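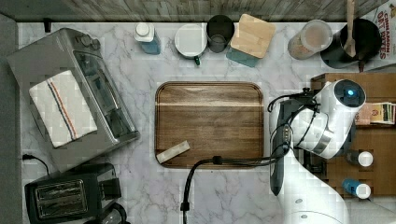
Graham Whitlock · 26 May 2018

1/4
Everyone swears by the "everything on a tray" trick for a tidy worktop. I have doubts. You still own the same stuff, plus a tray.

2/4
Canisters along the back, fine. But a tea towel draped on the toaster oven? Asking for trouble — move it before you switch on.

3/4
Crisps in the tray, then. Deep River, sea salt. I give them till teatime.

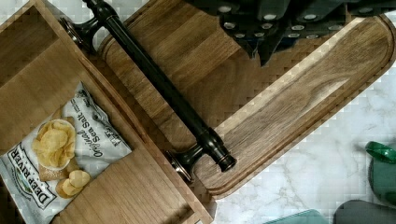 4/4
The bar question
Marlina says a dark rail would sort the towel. Maybe. It needs a wall first — and I don't fancy drilling.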